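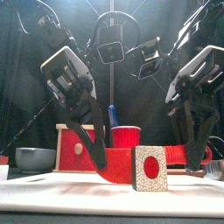
Page 6 of 33

Forkville Neighbors Help Board > House & Yard > Water

Water bill doubled, can't find the leak

Posted by Haruto Hirano, Saturday

Hi all. Bill came in at 816 gallons over what we normally use for the month. Two adults, one kid, no pool, no sprinkler. Nothing dripping under any sink that I can find. Crawled around with a flashlight. Basement floor dry, water heater dry, no wet spots on the ceiling.

The house is on Curcombe, the older end, built before they moved the meters to the curb. Water office said "could be a toilet" and that was pretty much the whole call. They did say I can ask for an adjustment if I fix it and send in a reciept.

What do I check first before I pay a plumber? I can do basic stuff, wrench and all that. Not soldering.

3 replies

truda_lane
Toilet. Its always the toilet.

Kazuhiro Noguchi
Probably a toilet but do the meter first so you know what side of the house valve you're on.

Everything off. Dishwasher, ice maker, washer, all of it. Go lift the meter lid. Most of the ones on your end have a little triangle or star wheel on the dial — if that's turning with everything off, you've got a leak right now. Write down the numbers anyway. Come back in an hour, no flushing.

Then shut the main valve inside the house and look again. Wheel stops = leak is inside. Wheel keeps going = it's in the line between the meter and the house, and that's digging, call somebody.

If it's inside, toilets next. Take the lid off the tank, put in food coloring, ten drops or so, dark color. Leave it alone half an hour. Color in the bowl means the flapper is bad. Do every toilet, not just the one you suspect. Mine was the one in the basement that we hardly use, ran a little bit every few minutes, you couldn't hear it over the furnace.

Flapper is a cheap part. Take the old one with you to the store because the sizes are different (2 inch and 3 inch, and they look the same in the package). Shut off the valve behind the toilet, flush to empty, unhook the old one from the two pegs, hook the new one on. Chain should have a bit of slack. Too much slack and it gets caught under the flapper and you're back where you started. Wipe the seat it sits on while your in there, the crud on it will leak even with a new flapper.
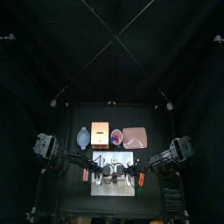 Also look at the water level in the tank. Should be an inch under the top of the overflow tube. If it's running over into the tube, lower the float, no new parts needed. Dye test won't always catch that one.

No toilet problem? Check the water softener if you have one. They can get stuck in the rinse cycle and send water down the drain all day. Put it on bypass and go look at the meter again.

Keep the receipt for the flapper. I got $33 back on mine, took two bills to show up.

Sakamoto_332
Agree with the above on the meter. Only thing I'd add, outside spigots. We had one that was leaking inside the wall, only when the hose was on with the nozzle shut. Unhook the hose and see if the meter changes.

And dont put one of those blue tablets in the tank, they eat the rubber. Went through two flappers before I quit using them.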